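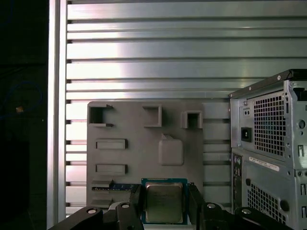

A gripper holds a computer processor by its edges.

Griffiths airport terminal extension approved

Plans to extend the passenger terminal at Griffiths Regional Airport have been approved by the county, clearing the way for construction to start in March.

The $164 million project will add a two-story wing to the east side of the existing building, along with six new gates, a larger security hall and a rebuilt baggage area. The county board approved the plans on February 19, 2025, after a hearing that lasted most of the afternoon.

The airport authority had been seeking permission for the extension for more than three years. An earlier version was withdrawn after neighbors in Irden, the town closest to the eastern end of the runway, objected to the height of the building and the route chosen for construction trucks. The approved version is one floor lower and sends trucks in from the north along the Tetimis Road.

The main contractor will be Pukovura Construction, which built the airport's parking garage. The company said it expects to have 85 people on site during the first phase, mostly for ground work and foundations, with more to be hired once the steel frame goes up. It will take applications at its office in Griffiths and has agreed to advertise all site jobs locally before looking farther away.

The existing terminal was designed for smaller planes and fewer flights. Passengers on early departures often wait in a line that runs back past the check-in counters and out to the curb. Under the plans, the security hall moves to the new wing and the current one becomes a seating area with a food counter. The check-in counters stay where they are.

The baggage area will be rebuilt in stages. At present, bags from all airlines share a single belt, and a breakdown on that belt stops everything. The new layout has two separate lines that meet behind a wall at the sorting area. Airlines have been told that the old belt will stay in service until both new lines have passed their tests.

Electrical and data work forms a large share of the budget. A new equipment room on the lower floor will hold the computers for the departure boards, the gate doors and the baggage lines. These are now spread among several closets in the old building, one of which has flooded twice.

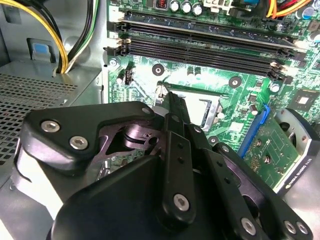
Money for the extension comes from three places. The airport authority will borrow the largest part and pay it back from landing fees and rents. A state transportation grant covers 40 percent of the baggage and security work. The rest comes from a passenger charge that is already included in ticket prices and will not go up as a result of the project, the authority said.

County planners had recommended approval with conditions. Construction is limited to daytime hours, except for work next to the taxiway, which has to be done when no flights are scheduled. The authority must give residents of Irden written notice before any night work. It must also plant a row of trees along the east fence and keep them alive for ten years.

Noise was the subject raised most often at the hearing. Several speakers said that six more gates would mean more planes, and asked for a cap on flights. The planning department replied that the number of flights is set by a separate agreement, which does not change with this approval and is due for review in two years. A request to delay the vote until after that review was turned down.

Other speakers supported the project. A group representing hotel and restaurant owners in Griffiths said that visitors often choose to fly into larger airports and drive, and that better facilities could bring some of them back. A union representing building trades asked the board to require an apprentice program. Pukovura Construction has since agreed to take on apprentices in the electrical and sheet metal trades.

Parking will be tighter during the work. The short-term lot on the east side closes for good when construction begins, and its spaces will be moved to the ground floor of the garage. The cell phone lot remains open. Employees who now park on the east side will use a gravel lot off the Tetimis Road and ride a shuttle to the terminal. The shuttle will run from before the first departure until after the last arrival.

The pickup and drop-off lanes will be narrowed from three to two for part of the first year. Drivers will not be allowed to wait at the curb while the third lane is closed. The county bus will keep its stop in front of the main doors, but riders should expect it to be moved a short distance west when utility lines are dug up.

No gates will close in the first phase. In the second phase, the two gates at the east end of the current terminal will be out of use while the new wing is joined to the building. Airlines that use those gates will be moved to the west end, and the authority said it has already agreed on a temporary schedule with them.

The first part of the new wing to open will be the security hall, followed by the gates. The second baggage line is the last item on the schedule. The authority expects the whole extension to be in use within three years of the start of work, depending on weather and on delivery of the steel.

Detailed drawings can be seen at the county planning office and at the public library in Irden. Fencing will go up along the east side of the terminal before the first crews arrive, and the authority plans to hold an open meeting for residents once the construction timetable is final.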